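Sorting heavy clothes by drying time

I have been keeping notes on laundry since November, mostly to settle whether denim should be handled as its own category. The answer so far is yes. It holds water at the seams and waistband long after the flat panels feel finished, and it takes up more room than anything else when folded.

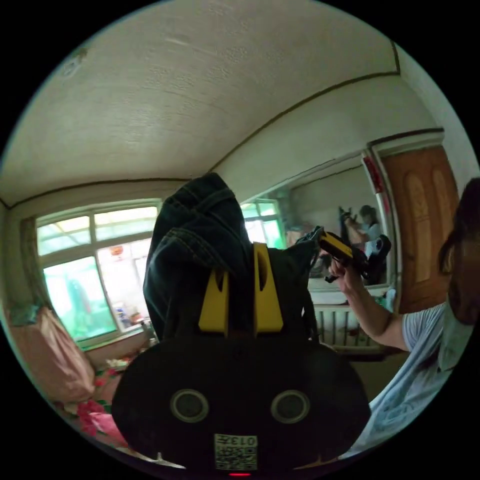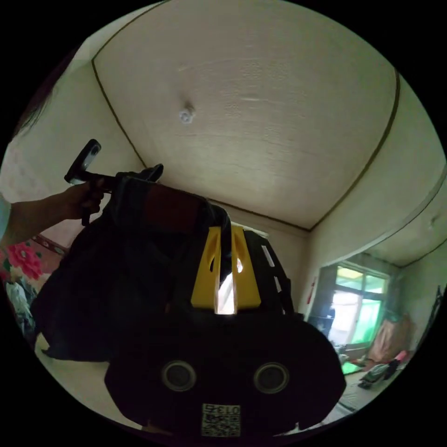
The current procedure has three stages. Each heavy item is lifted by its thickest part and shaken once so that the seams hang straight. It is then checked at the pockets and cuffs, and anything still damp goes back on the Felby rack for another night. The rest is folded in thirds, lengthwise first.

Spin speed matters more than I expected. At 900 rpm my jeans needed a second night on the rack. A faster cycle fixed that but set hard creases behind the knees, so I went back to 900 and accepted the delay.

Miyuki Ueda suggested turning everything inside out before hanging. This exposes the pocket bags, and they now dry with the legs. I have not tested it on lined jackets. Those are next, once I have wider hangers.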